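Thread on where our bin-picking project has got to. It's the second-year group project at Letanberg and there's a lot to get through, so mute me if robots aren't your thing.

The task is simple to say. A bin of mixed small objects goes in front of the arm, and the arm has to take them out one by one and put each in the right tray. Any order you like. Marks for speed, marks off for drops.

We started in January with the simulator. 3000 simulated grasps, most of them fine. Then we moved to the real arm and our success rate fell through the floor.

Part of that was our own fault. The simulated bin had perfectly vertical walls and sat dead level. The real one has sloping walls, and ours doesn't sit flat on the table either. We had to measure the tilt and feed it back into the planner.

The other part was lighting. Bare metal throws up bright patches, and the depth data goes patchy wherever it does. We average several readings now before choosing a grasp. Slower, but we drop less.
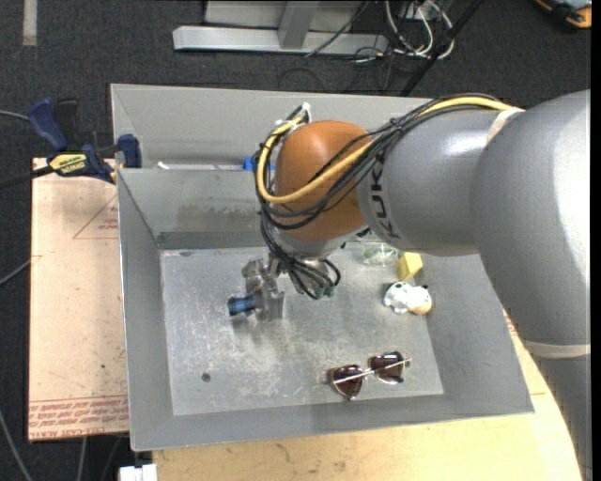

Grasp planning is my bit of the project. For each object the code proposes up to 200 grasps, throws out any where the fingers or wrist would hit a wall, and scores what's left. Small solid things like the blue piece in the gripper score well from nearly any angle. The sunglasses on the bin floor are a different matter, with thin temples folded across the lenses and very little for two fingers to close on. The clear item under the forearm is the sort of thing the depth data hardly sees at all.

For transparent objects we've given up on depth and use the colour picture to find edges. It works on some. I wouldn't put it in front of a judge yet.

Cables are the thing I'd warn next year's group about. If you let the planner spin the wrist as far as it likes, it will wind everything up. We added a limit on the last joint and a penalty for big turns. Cost us a few grasps near the corners — worth it.

We also clamp the bin now. A finger that touches the wall can shift it a few millimetres, and after that every position in the software is wrong.

Current numbers: 145 logged attempts on the real arm with the new planner. I'm not posting a success rate until we've done the full set with the same objects each time, as the early runs were on an easier mix.

We've called the software Plerkano. The name came from a typo in a folder and it stuck. The version before it was Gosel, and please don't ask to see the code for that one.

Next job is the retry logic. At the moment, if a grasp fails, it picks the same grasp again and fails again. It should mark that one as bad and move down the list.

After that, the demo in the Lindsay building. Will post the results here, drops included.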